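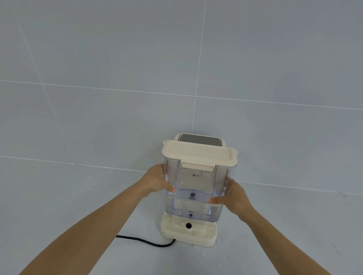 Two hands on the tank, water between the two marks. This was the chore of the day.

Zomeck open day, Altelton
Posted Tue 26 August

I went to the Zomeck open day expecting to be annoyed, and I was, though not about the things I had lined up on the drive over. I've been rude about household robots on this blog before and a couple of you wrote in to say I should go and look at one. Fine. I went and looked.

Zomeck has the ground floor of a former carpet showroom on the Altelton side of the bypass. Parking is terrible. You sign in on a tablet, get a sticker with your name spelled however the tablet likes, and then stand by a coffee urn until your group is called. They took us through in groups of six, and the whole tour lasted less time than the wait at the urn.

The pitch is that they don't do dancing or backflips. They do chores. Boring ones, with two hands, on ordinary appliances in rooms built to look like somebody's apartment. I'll give them credit for that, because I have seen enough robots wave at children to last me a lifetime.

The main event was a water tank. A clear one, with a cream lid that latches at the front, and it sits upright on the base of the appliance down at floor level. It has a maximum mark near the top and a minimum mark near the bottom, both in Chinese, and our guide told us what they said before anyone asked. You take it off, fill it, put it back. That's the chore. I do something like it at home most weekends with a phone wedged against my shoulder.

The guide spent a long time on why this is hard, and I came around to that part more than I wanted to. Clear plastic is awful for cameras. You're looking at the tank and the wall behind it together, and the wall in this case was gray tile and so was the floor. Water moves when you move it. There is an outlet at the bottom that has to find a hole in the base, so close isn't good enough. And the thing sits right up against a wall, so you can't reach around the back if it goes in crooked. I hadn't thought about any of this because I have never had to think about it. My hands do it.

Then somebody asked how full the tank gets in these tests. Good question! The answer was that it varies, and that they do plenty with a partly filled tank. I would like to see it done right up at the max line, with the weight that goes with it, carried in from a sink down the hall past a dog. We did not see a sink. We did not see a dog.

What bothered me most was a poster by the door to the second room. It said 1336 tank attempts, of which 1131 were a success and 215 were under review. I am not a numbers person but I did that sum twice on the back of my sticker. Those two piles come to more than the total. When I brought it up I was told the poster was from an older batch and that some attempts get counted in both columns while they're being checked. So a success can be a success and also under review? Yes, for a while. I asked what counts as a success in the first place and got "tank seated on base." Seated for how long, and did it leak? He wrote that down, which was nice of him, but I'd have liked it better if it had been written down already.

I also wanted to know how much of what we watched was the machine deciding things and how much was a person helping. The word they use is "assisted." It came up a lot. Some runs are assisted at the start, some at the end, and the poster doesn't split them out. To me a chore robot that needs a person standing next to it is a very slow way of having a person do the chore.

The second room was the Trulell room. Trulell is their name for the software side, as far as I could tell, and the demonstration was mostly a big screen with colored lines on it. Half our group drifted back toward the urn. There was a slide about partners, with Valcárcel on it in large letters - they supply the joints for the wrists, or the bearings in the joints, I lost track - and a slide about safety that went by too quickly to read. I asked to go back to it. We were running behind, apparently.

To be fair, the staff were decent and didn't oversell. When a woman in our group asked if she could have one for her mother, who can't bend down to floor level anymore, the guide said no, not soon, and didn't try to give her a brochure. That was the best answer I heard all afternoon. It's also the only use anyone mentioned that made me want the thing to work. Bending down to a low base by the wall with a tank of water is a real problem for plenty of people.

But you could fix that tomorrow by putting the tank higher up! I said so in the feedback box. I said a few other things in the feedback box too.

They're having another open day in September, with a laundry task added. I've put my name down. If the poster still doesn't add up I'll let you know, and if you go, park at the garden center and walk.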